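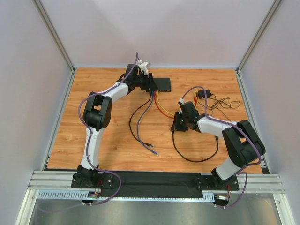
*the switch and all its cables, arms either side*

12 September 2019

Up at 5, couldnt sleep. Rain on the skylight. Made coffee, forgot it, made it again.

Bernville house is the thing. Have to write this down or I'll go round it all night again. Agent called yesterday at lunch – the buyers want an answer on the price and on the oil tank both. They've come down again. I said I'd talk to my brother. Haven't talked to my brother. He was supposed to call from Trarkthorpe on Sunday and didn't and I didn't call him either so we're even, I guess.

Drove out there after work anyway. Key sticks worse than ever. Smell of the place, same as always, floor wax and old newspapers and a little bit of mouse. Stood in the kitchen with my coat on for a good ten minutes doing nothing. Then started on the pantry.

Pantry: jars. Mom's labels still on them, the slanty handwriting. Plum, plum, plum, "pepper HOT", one that only says "Jenő". Figured out that must be for Jenő Vida next door, she used to put up beets for him every fall and he'd bring back the jar with walnuts in it. So I walked it over. Didn't think about whether you can give a man three year old beets. He came to the door in slippers, looked at the label for a long time, said come in, come in, and I was there until almost eight.

He's got thin. Hearing bad on the left side so I kept switching chairs. He told me the story about the flood and the piano again and I let him. But then a new one – that Dad tried to buy the back lot off the Orbán family, in the seventies, and old man Orbán wanted 700 and Dad offered 573. Not 575, not 570. 573. It was what he had in the drawer. Orbán said no and they didn't speak until one of the weddings. I never heard any of it. I used to cut through that lot every day to get to the bus.

Asked Jenő what he thought about selling. He said "it's a house." Then he said the roof's no good on the north side. Then he asked if I wanted the walnuts.

Took the walnuts.

Back in the house, upstairs, did one closet. Only one. Keep: the green coat, the tin with buttons, letters (didn't read, will read). Toss: everything else, six bags. Shoes are the worst, I don't know why, I just shoved them in without looking. Found Dad's gas and electric notebook too, every month written down, pencil. The last electric one is December, 1131 kilowatt hours with two lines under it. He must have been furious. That was the winter Mom ran the little heater in the sewing room with the door open and swore up and down she didn't.

Got home late. Ate toast standing up. Didn't call anybody.

OK so today.

- call brother BEFORE work, he leaves early
- agent – say yes to price, tank is their problem or split it??
- dentist, move it again
- dumpster, Gadeck place on the county road, ask what the small one is
- pick up prescription
- birthday card for Rosie, stamps

Later, 9:40 pm. Called him. He picked up on the second ring, which threw me. I had a whole speech. He said he'd been afraid I was going to want to keep it, and I said I'd been afraid he was, and then we both just kind of breathed at each other on the phone. So. We're selling. He wants the kitchen table and Dad's level and nothing else. I said I wanted the coat. He said what coat. He'll come up the last weekend of the month with the truck if his back lets him.

Split the tank. Agent sounded happy, she always sounds happy so who knows.

Work was long, meetings till 3, didn't eat till after. Gadeck wants 166 for the small dumpster, that's drop off and haul away, but no paint and no tires. There's paint. There's a LOT of paint in that basement, all that awful yellow from the porch. Have to ask the township when they do the paint day. Put the deposit down anyway.

Dentist moved. Prescription not ready, go back tomorow. Card bought, no stamps.

Keep thinking about the 573. Whether he walked over there with it in an envelope or just loose in his pocket. Whether he told Mom first. He'd have counted it at the kitchen table, I know that much, with his glasses pushed up. Should ask Jenő if he knows. Should go see him anyway, bring back the walnut jar, he's by himself in there all day with the TV going.

Cracked a few of the walnuts tonight with the back of a pan. Two were bad. Rest were good, sweet, really good, ate them over the sink and got shell everywhere.

Rain stopped. Window open a little. The green coat is on the hook in the hall and every time I go by I think somebody's come in.

Letters on the nightstand. Not tonight. Maybe the top one.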